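Automation Practice II
Handout 7: Rules for two-arm bench work, and which of them earn their keep
Revised August 29, 2021

Read this before the Usdale lab session. Bring a printed copy and write on it.

1. Where rules come from

Most of the rules you will meet on a shop floor were written after something went wrong. A few were written because a form had a blank space. Your job in this unit is to tell the two apart. The Brorwood bench code, which we use as our main text, has 32 clauses. I would keep maybe half. The rest either repeat each other or use words like "adequate" and "suitable" without saying who decides.

Take clause 3, "The work area shall be kept clear." Clear of what? People read it as "clear of anything in the way," which means each operator has a private version of the rule. A rule you can't fail is no rule at all.
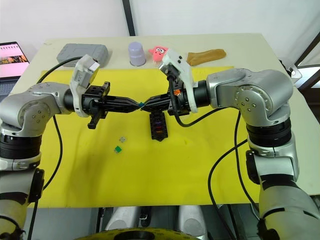

Fig. 1. Gripper-to-gripper work over the mat, with other items along the back of the table.

Apply clause 3 to Fig. 1. One reader passes it, since the cup and the plush starfish are off the mat. Another fails it on the cable that loops down across the yellow surface from the right gripper. Both can quote the same sentence. Try this wording in its place: "No item or cable that is not part of the task may lie inside the marked reach of either arm." That can be checked by a person with a tape measure, provided somebody has marked the reach. Often they haven't.

Notice also that the two sets of fingers meet almost tip to tip. Brorwood allows this if the motion is "coordinated." Valteo's house rules ask for a speed limit whenever both grippers are in the shared zone, and they give the limit as a number. I prefer Valteo here, with one complaint: the rules never say how the shared zone is drawn, so the number protects less than it seems to.

2. Handling small parts

Small plastic parts with metal prongs bring out the worst in rule writers. The Lozano work sheet has a full page on blade fuses and gets through most of it without mentioning which slot takes which fuse. It does say to "handle with care" twice.

What I want from a work sheet for a job like this:

Slot order stated before the arms move, by position and rating. Color alone is a weak check under poor light.
Loose parts laid out with space between them, so a finger can close on one without pushing another.
One arm in the parts area at a time, unless the sheet says otherwise and gives a reason.
A stop condition for a part that doesn't seat. "Try again" is not a stop condition. Two tries, then a person looks.
Finger pads inspected at the start of the shift, with the result written down. 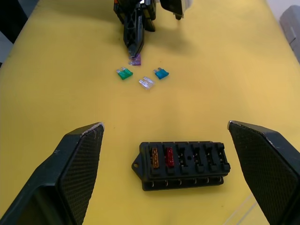
Fig. 2. Fuse box with orange and red in the first two slots; four loose fuses farther back.

Go through the list with Fig. 2 in front of you. The loose fuses are close together, and the purple one is partly under the tip of the far gripper. Would you pass the layout? Last October's group split down the middle, and the half that passed it could not name a spacing they would have rejected. The upper edge of the left finger is scuffed. The Brorwood code says to replace "worn" fingers and gives no measure of wear, so you can't settle the matter by reading it. Suggest a measure.

A photo won't tell you whether the order of the fuses is correct, either. You need the work sheet for that. Be suspicious of any audit done from pictures only, including this one.

3. Before the session

Pick one clause from the Brorwood code and rewrite it so that two strangers would reach the same verdict. Keep it under forty words. Then list what it would cost to follow, in minutes per shift. If you can't find the cost, you probably haven't understood the clause.

Form 904 (bench check) is on the course page. Leave the signature box empty until the session. Signing a check you haven't done is the most common fault in this course, and no standard has cured it yet.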